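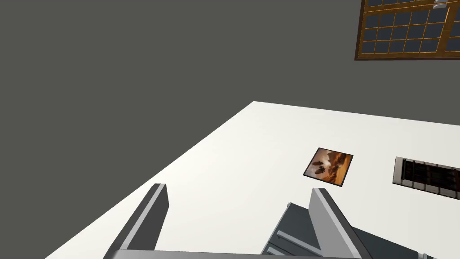 The Dumarik guideline is a set of good-practice rules for testing robot arms in simulation before the same control software is run on real hardware. It was drafted at Torkavthorpe by Hilde Vermeulen and Roel Declercq and is used mainly by small laboratories.

The guideline has 5 sections. The first covers the room model, including walls, windows and wall-mounted objects, all of which must have collision shapes. The second deals with wrist cameras. It requires the fingers of the gripper to be rendered in the camera view at their true size. The remaining sections cover speed limits, logging and the naming of software versions.

A controller must complete 300 simulated runs before release. At least 279 must end without unplanned contact. An earlier draft set the figure at 257, which Mirjam Bosman criticized as too low for work near people.

Passing the test does not replace a risk assessment of the physical robot. Scene files are kept with the results.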